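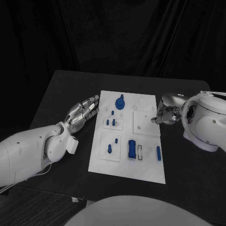
When does the spring seed swap open? Doors at 9 in the morning, Trusetgate hall, side entrance – the front steps are still being fixed.

Bring seed in paper envelopes, name and year on the front please. Last May we had 764 packets and nearly 90 with no label at all. Max 6 per person untill noon, then help yourself.

Brokolik are sending onion sets again, 2 bags to a household. Tomato seedlings from Navaratnam if the frost holds off. Tea in the back, bring a mug.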